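Brovmont Student Robotics Project – Workshop Notebook
Entry: 2020-12-06
Recorded by: Océane Gagnon
Attending: Dela Issahaku, Nkrumah Laryea, Guilan Hao

1. Gripper calibration

The session continued the calibration of the parallel-jaw gripper. The finger opening was commanded from the Prantl control script and checked with callipers at three settings. Two agreed with the script. The widest did not, and the offset has been entered in the configuration file under Guilan's initials.

The approach height above the table is now set at 265 mm. The earlier value of 370 mm made each cycle slower than the competition rules allow, and it should not be restored without the agreement of the group.
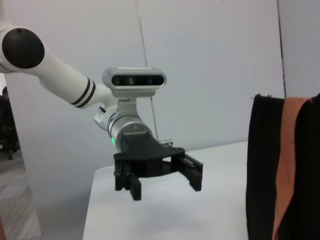

Fig. 1. Arm over the table, gripper open, depth camera mounted on the wrist.

2. Depth camera

Dela repeated the hand-eye calibration using the printed board. A total of 74 poses were recorded, of which 53 were kept. The rejected poses were mostly those at steep wrist angles, where the board corners were not found. The resulting transform is saved in the shared folder – the November file has been left beside it for comparison and is not to be used.

Depth readings on the plain white tabletop remain patchy. Nkrumah proposes a matt patterned mat under the work area. Mr Eide is asked to confirm whether the rules for the Skumstead round permit this.

3. Matters outstanding

Wrist payload value to be entered again once the gripper has been weighed (Nkrumah).
Finger pads: two thicknesses to be cut and compared (Guilan).
Speed limit to remain at the training setting for all first-year members.
Request to Vundley for a second calibration board, to be sent before the January session (Dela).

Notebook checked and countersigned: Roald Eide, supervising tutor.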